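3.2 Gripper and fingertip preparation

The student teams worked with the same arm and the same parallel gripper throughout the course. The gripper was the one supplied with the Hutik teaching kit, with two white plastic fingers and a stroke wide enough for all of the test objects. In the first year of the course we used the fingers bare. Small hard objects, such as the steel washers and the glass vials in the Lamalis set, slipped often enough that teams spent much of their lab time adjusting the grip force instead of working on their control code.

For the second year we asked each team to choose a covering for the fingertips and to justify the choice in a short written report. Teams could use anything available in the workshop as long as it could be removed without damaging the plastic. We gave no guidance on thickness or number of layers. One of the course goals was for students to see that a change in hardware could affect a result they had been treating as a software problem.

The course ran with 14 students in four teams. Teams met twice a week in the lab and had access to the arm outside those hours by signing up on a shared sheet. Villalobos supervised the lab sessions and Nørgaard ran the weekly code review. Both took notes on what the teams tried, and these notes, along with the written reports, are the source for most of what follows.

3.3 What the teams tried

Two teams began with rubber sleeves cut from tubing. The sleeves gripped well but rolled up the finger when the gripper closed at an angle, and both teams dropped them before the midterm demonstration in December. A third team, Pacheco, glued thin foam to a removable clip. The clip held, but the foam compressed unevenly and the team reported that the closing position drifted over a session. They corrected for the drift in software by running a short closing routine before every trial, and kept the foam until the end of the course.

The remaining team, Hirance, wrapped the fingertips in several layers of thin tape. This was the cheapest covering and took the least time to replace. Its main drawback was variation between wraps. Two students on the team wrapped the tips differently, one starting at the end of the finger and one starting at the shaft, and their trials could not be pooled until they agreed on a single method. After the midterm both of the teams that had used sleeves changed to tape as well.

Figure 3. Fingertips of a robot gripper with a wrapped covering.
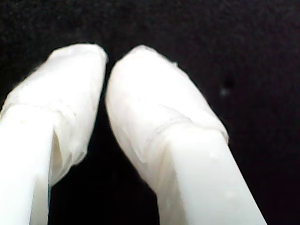
We asked every team using tape to inspect the fingers before each block of trials and to write down whether the covering had been replaced. Compliance was uneven. One team kept a complete log, one logged replacements but not inspections, and the third started logging only after a run of seven failed grasps on the same vial. In their report they blamed the calibration at first. When they repeated the block with fresh tape the failures stopped, and the report was revised before it was handed in on 10 July 2025.

Loose edges were the most common fault entered in the logs. The students disagreed about whether a loose edge mattered if it was away from the contact surface. Our view is that it can matter in this setup, since a flap that folds into the gap changes the effective width of the finger and the gripper then reports contact too early. We did not test this separately, and the number of cases in the logs is too small to support a firm claim.

Teams also differed in how they set the zero position. Two teams closed the gripper fully after each new wrap and stored the reading. The others kept the value from the bare fingers and added a fixed offset, which was easier to code but was wrong whenever the wrap was thicker than usual. For the next offering of the course we plan to supply a zeroing script and require that it be run after every change of covering. The choice of covering will stay with the students.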